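Why Does My Gadget Keep Asking to Update?

You are one jump away from the castle. The dragon is asleep. And then a gray box slides across the screen: "A new update is available. Install now?"

No, you think. Go away. You press Later. Tomorrow it comes back, as cheerful as ever.

So what does it want?

First, a word about software

A phone, a game player or a computer is made of two kinds of stuff. There is the hardware, which you can drop on your foot. And there is the software, which you can't. Software is a very long list of instructions telling the hardware what to do. When you press the A button, somewhere in the list there is a line that says what happens next.

People write those lists, and people make mistakes. You have probably handed in a page of homework with a spelling error or two. Now picture homework that is 600 pages long, and the teacher is a machine that does exactly what you wrote, even the silly parts.

A mistake in software is called a bug. Some bugs are small. In the puzzle game Titirari, the frog's hat used to stay behind when the frog left the room. Players rather liked that one, and complained when it was fixed. Other bugs are nasty, such as the kind that eats your saved game.

What is in the box?

An update is a set of changes to the list. Usually it doesn't replace the whole thing. It swaps out the lines that were wrong and leaves the rest alone, a bit like sewing a piece of cloth over the hole in your jeans. That is why a small update is often called a patch.
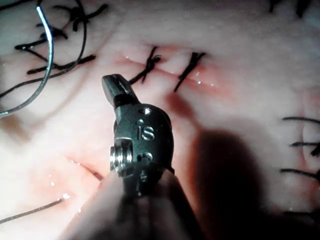

A patch can do a few different jobs. It can fix bugs. It can add something new, like an extra level or a better map. And it can close what programmers call a security hole, meaning a mistake that would let a stranger sneak in and read things that are none of his business. Those are the updates grown-ups should hurry up about. Many grown-ups press Later too. You may remind them of this at dinner.

Why can't they get it right the first time?

They do try. Octavio Espinoza tests software for a music player called the Sallow, and his job is to break it. He presses all the buttons at once. He pulls the plug out in the middle of a song. He once gave a playlist a name 600 letters long, and the Sallow lay down and refused to get up until somebody took the battery out.

"I find plenty," he says. "Then it goes on sale, and on the first morning a nine-year-old finds one I never dreamed of."

There are only so many testers, and they go home at night. There are a great many nine-year-olds.

What do the numbers mean?

Updates have names like 2.1 or 3.0.4. The first number changes when something big happens. The numbers after the dots are for smaller things. So going from 2.1 to 2.2 might mean a few repairs, and going from 2.2 to 3.0 might mean that all the menus have moved and your dad can't find anything.

One odd thing: the dots aren't decimal points. After version 2.9 comes 2.10, then 2.11. Your math teacher will not enjoy this, so choose your moment.

Why does it take so long?

First the update has to travel to you over the Internet. Then the gadget checks that every bit arrived safely - a patch with a piece missing is worse than no patch. Then it changes the instructions, and often it has to switch itself off and on again so it can start fresh with the new list.

Don't turn it off halfway. Plug it in first if it runs on a battery, ask whoever is in charge of the gadget, and save your game.

Then go and have a sandwich. The dragon will wait.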